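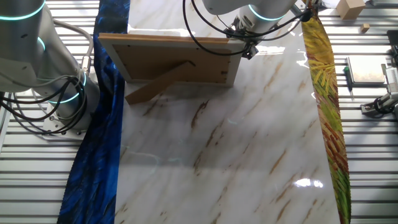
I have put off sorting out the picture frames since November, and this week I finally got through them. There were 15 in the box under the stairs, most of them bought in a hurry and never filled. They are nearly all the same sort: a white border, a brown cardboard back and a tan cardboard leg that swings out so the thing can stand on a shelf. I have come to look at the back of a frame before I look at the front. The small dark fasteners dotted round the edge of the backing tell you how it is going to open, and the leg tells you whether it will still be standing in a month. The veined marble pattern under that one is a good surface for showing up dust, too, and dust is most of the battle with glass.

I'll write down how I did it, mainly so that I can find it again next time.

**Opening them up**

My frames have bendy metal tabs. I used to lift these with my thumbnail, which is slow and hurts. A butter knife does it in seconds. Lift each tab just enough for the board to slide past and leave it there. If you bend them right up and down a few times they snap, and I lost two tabs on the first frame that way. It still holds, but the board bows a little on that side.

Once the back is off, take out the paper insert and keep it. It is cut to the exact size of the opening, so you can lay it on your photo and draw round it. I threw all of mine away years ago when I did the hall pictures and had to measure every one.

**Cleaning the glass**

Four of the frames had real glass and the rest had plastic sheet. The plastic ones come with a thin film on each side, and on three of mine the film had never been taken off, which explains why the photos in them had always looked a bit foggy. Peel from a corner and do it last, just before the photo goes in, because the sheet picks up fluff as soon as the film is gone.

For the real glass I used warm water with a drop of washing-up liquid, then a dry tea towel. Kitchen roll left bits. Hold it by the edges. I put each piece down on a folded towel and did one side, then turned it over.

**The photos**

I had 486 photos saved in a folder called "to print", and I am not going to pretend that I went through them carefully. I gave myself an evening, picked out the ones I would want to see every day and ended up with almost 90. That was still far too many, so I made a second pass and got it down to the number of frames I had.

I ordered the prints from Cidero, the shop by the station, which is only doing post at the moment. They took eight days to come. The colours are slightly warmer than on my screen, but I prefer them. The paper is matt, and I would choose it again for anything going opposite a window.

Two of the photos were the wrong shape for the frames and had to be trimmed. I did it with scissors along a pencil line. The border covers the edge, so it doesn't matter if the cut wanders.

**Legs and where they go**

A cardboard leg has a right way and a wrong way. If the frame can stand either tall or wide, the leg usually sits at an angle across the back, and you need to check it against the photo before you close everything up. I closed up three with the picture on its side. It's quick enough to put right, but it means bending all those tabs again.

Some of the legs had gone soft at the fold. A strip of parcel tape along the crease stiffened them up. One was past saving – it slid flat each time I let go – so that frame is going on a nail instead.

On a shiny shelf the bottom of the leg tends to slip. A small blob of white tack under it stops this and comes off cleanly when you want to dust.

**What I did with them**

Six are on the landing shelf, five are in the front room and two are on my desk. The one that needs a nail is leaning against the skirting board until I find the hammer. The last one I kept empty, as I'd like a drawing in it and haven't decided which.

I have put the spare inserts and the roll of parcel tape in the box under the stairs, with a note on the lid saying what is in it. The hall pictures are next. Those have the older sort of frame with pins in the back, so the butter knife won't be any use and I'll need to look out the small pliers.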